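Moth Recording Network: Frequently Asked Questions

The Nemance Moth Survey is a public recording project for moths and a small number of other night-flying insects. Its records are kept by the Birkonum Natural History Society. The answers on this page apply to all participants, including those who send in a single record. 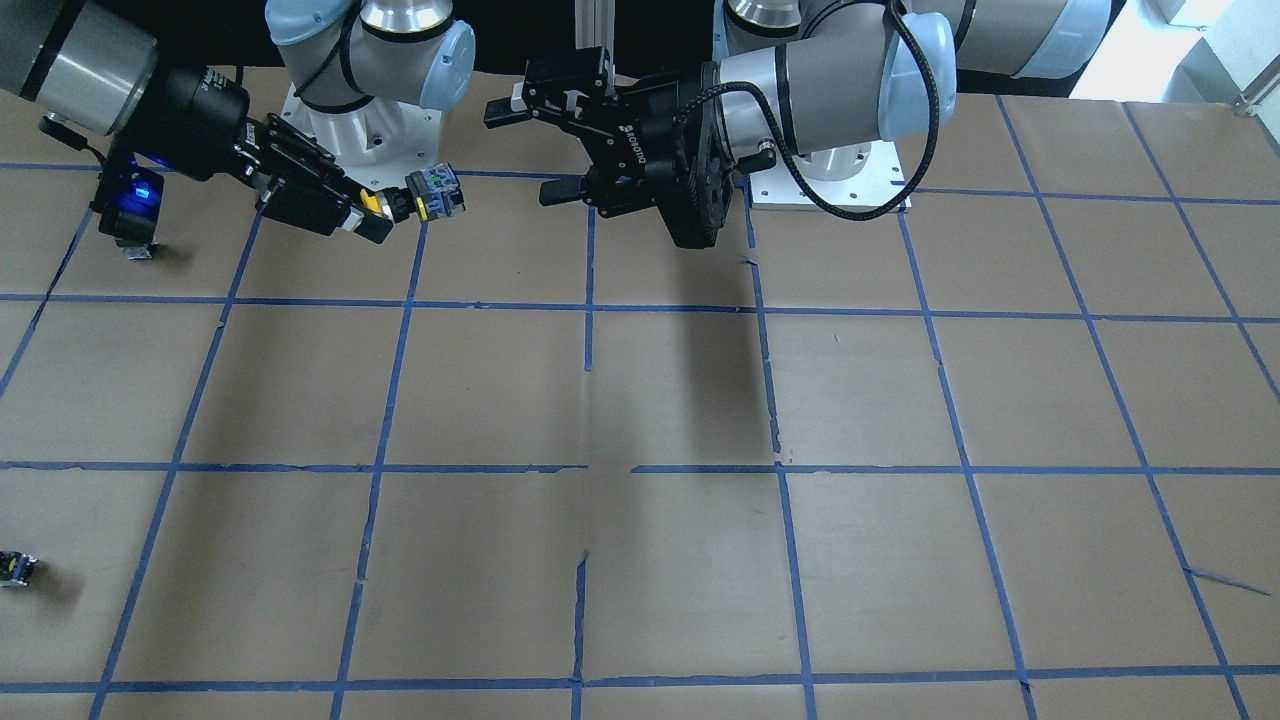
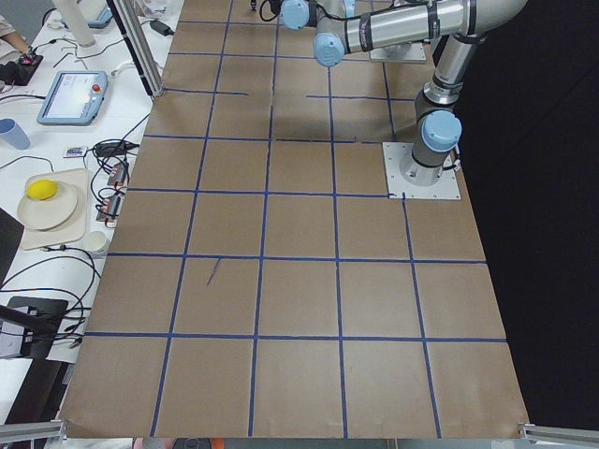
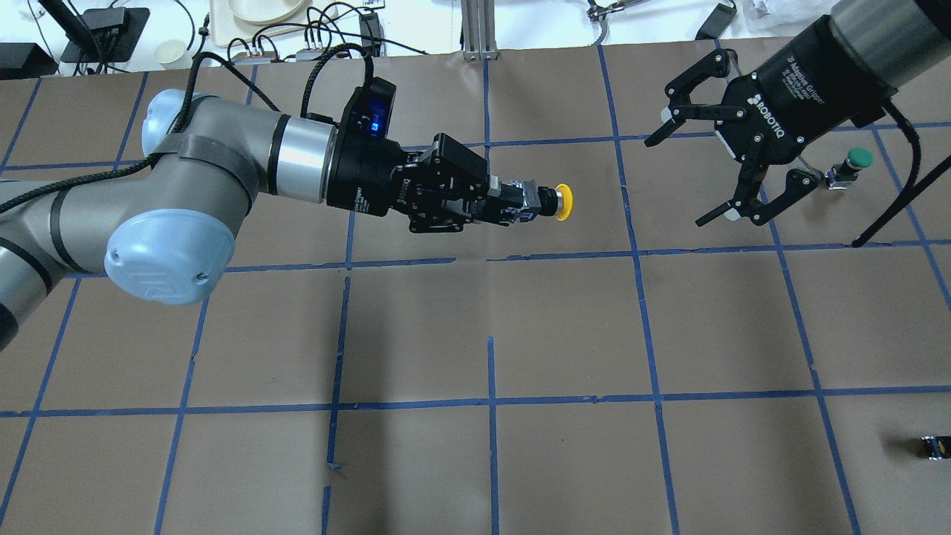
Who may send in records?

Any person may submit a record, whether or not they are a member of the Society. Participants under 16 must have the consent of a parent or guardian, and the record should be sent from the adult's email address. Schools and nature centers may register as a single participant under the name of the institution.

Do I need to own a moth trap?

A trap is useful but not required. Many acceptable records come from porch lights, lit windows, sugared tree trunks and caterpillars found on garden plants. If you do use a trap, please state the type of lamp on the record form. Catches made with different lamps cannot be compared fairly unless this is known.

What must a record contain?

Every record must contain four pieces of information: the species, the place, the date and the name of the recorder. A record that lacks any of these will be returned to the sender. We also welcome the number of individuals, the method used, the life stage (egg, caterpillar, pupa or adult) and, for caterpillars, the plant on which they were feeding.

How exact does the location have to be?

A position accurate to within 200 yards is preferred. Where this is not possible, give the name of the nearest town and a short note of the distance and direction from it. Home addresses are removed before any record is released, and garden records appear on the public map only as shaded squares.

Which date applies to a moth caught overnight?

Use the date on which the trap was set in the evening. A moth found in the trap at 6 a.m. belongs to the night before. Moths seen by day are recorded under the date on which they were seen.

May I use common names?

Common names are accepted for species that appear on the survey checklist, which gives one common name for each. Some moths have several names in ordinary use, and a few names are shared by unrelated species. For anything not on the checklist, please use the scientific name.

How many species are on the checklist?

The current checklist has 111 species. These are the larger moths that can be identified from a living specimen or a good photograph. Micro-moths are not included, although records of them are kept on file for specialists. The checklist is reviewed each November, and changes take effect at the start of the following season.

Do I have to send a photograph?

A photograph is required for species marked with a dagger on the checklist, and for any species outside its usual flight period. It should show the upper side of the forewings and, if possible, an object of known size such as a ruler. Photographs may be cropped but should not be altered in color. For all other species a photograph is helpful but optional.

What happens to a record after I send it?

Each record is read by a county reviewer, who will accept it, ask for more information or mark it as unconfirmed. Review normally takes 3 weeks in winter and may take longer from June through August, when most records arrive. An unconfirmed record is not deleted. It remains in the database and can be reconsidered if further evidence is supplied.

May I keep specimens?

The survey does not require specimens for any species on the checklist, and we ask participants to release moths unharmed. Place them in dense vegetation near the trap, out of direct sun and away from feeding birds. For the small number of difficult groups in which a specimen is the only means of identification, contact your county reviewer before collecting. Local permit rules apply in parks and preserves, and it is the participant's duty to follow them.

Can I raise a caterpillar to find out what it is?

Rearing is permitted for unprotected species and often produces valuable records. Keep the caterpillar on the plant on which it was found, and provide fresh leaves daily. Adults should be released at the original site. Please record the date on which the caterpillar was found and the date on which the adult emerged as separate entries. Hairy caterpillars should not be handled with bare hands, as the hairs of several species cause a rash.

Is it worth reporting a night with no moths?

Blank nights are of real value and should be reported by anyone who runs a trap on a regular schedule. Without them it is not possible to tell a poor season from a season in which few people went out. Enter the trap type, the hours of operation and a count of zero.

What are the Vekel transects?

The Vekel transects are a set of fixed walking routes along the Vekel valley. Each is walked at dusk once a month from April through October, by two people, on the same path and at the same pace. New walkers are paired with an experienced one for their first season. Vacancies are listed on the survey's main page in March.

How can I correct a mistake?

Reply to the confirmation email for the record concerned and state the correction. Please do not submit the record a second time. Duplicate entries must be removed by hand.

May I use survey data in my own work?

Distribution maps may be reproduced free of charge for teaching and other non-commercial purposes, provided the survey is credited. Requests for full data sets should be made in writing and should state the species, the area and the intended use. Exact locations of rare species are withheld.

Is identification help available in other languages?

The checklist is available in English and Spanish. A Vietnamese edition, prepared with the Bạch Nature Library, covers the most frequently seen garden species and can be requested by mail or email.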